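Memorial and Obituary Writing > Practical questions
Thread: Order of survivors in a printed notice

skaseo_reader
I am drafting a notice for my aunt, 600 words maximum, for the Stondness weekly. She had two stepchildren from her second marriage and raised a nephew from age nine. The paper's form has one field called "survivors" and no guidance. Do I list by blood, by age, or by household?

Tmarsh
By household. Spouse first, then everyone she raised, oldest to youngest, then siblings. Leave out the word "step" unless they ask for it.
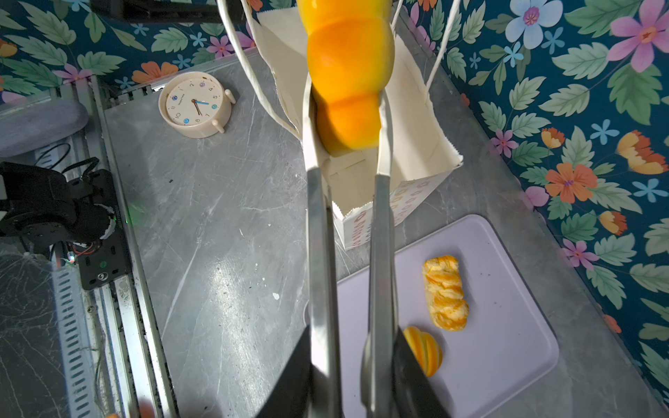
The nephew goes in the same sentence as the children, worded as "and her nephew, whom she raised." That states the relationship correctly and keeps him out of the general list at the end.

orrin_k
I disagree on "step." Notices get used as evidence of kinship later. I do genealogy and I have lost whole evenings to a 1950s notice that called four unrelated people "her children." Put the accurate term in.

Tmarsh
A notice is not a legal record. The death certificate and the probate file cover that.

orrin_k
Probate files for small estates are often thin. The notice is what survives in the library. 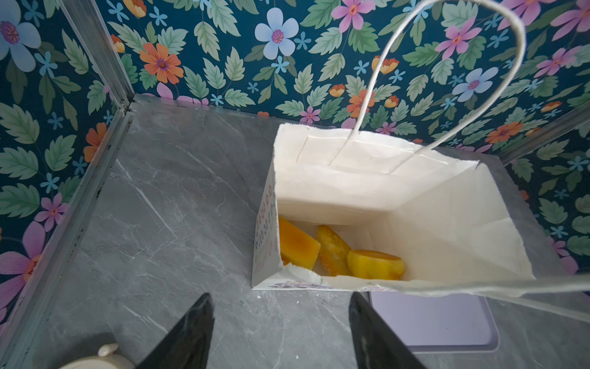 Posted by Aino Jääskeläinen
Moderator, Fri 13 September

Both conventions are in use. When I typeset for Nilau we set "children" in the notice and the exact relationships in the funeral program, which had room for it. The library at Te Moana files programs with the clippings – ask whether yours does the same.

Check the word count method as well. Some papers count each initial as a word, and a survivors list of 70 names can use up a quarter of the space before you reach the life itself.

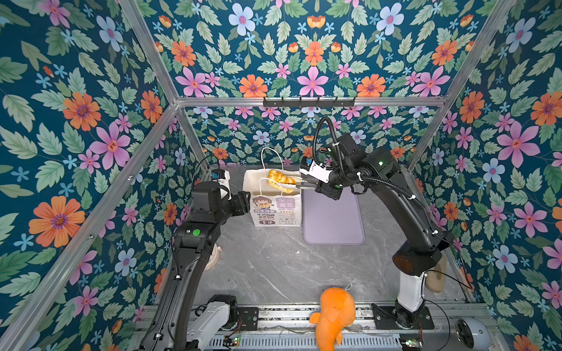 Patterned panels and white bag

skaseo_reader
Thank you. The list is short, so space is fine. One stepson has not spoken to the family since December. Include him?

Tmarsh
Yes. Leaving a name out is read as a statement.

orrin_k
Agreed, for once. Full name, no town if you are not sure of it.

pell97
We left one out in my grandmother's notice at his own request, so ask him first if anyone has an address. Get the answer in writing.

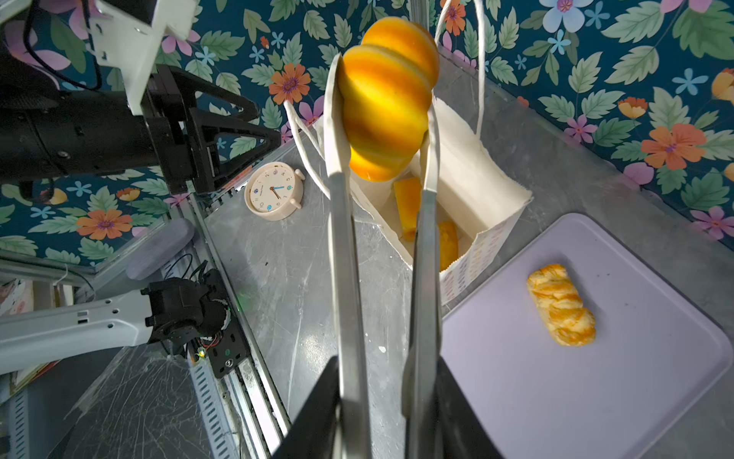 Twisted roll and paper bag

skaseo_reader
His sister has an address. I will write to him tonight and hold the notice until the following issue. The draft now reads "her children," then the nephew clause, with the exact relationships in the program.

orrin_k
Send the library two copies of the program. One always gets cut up.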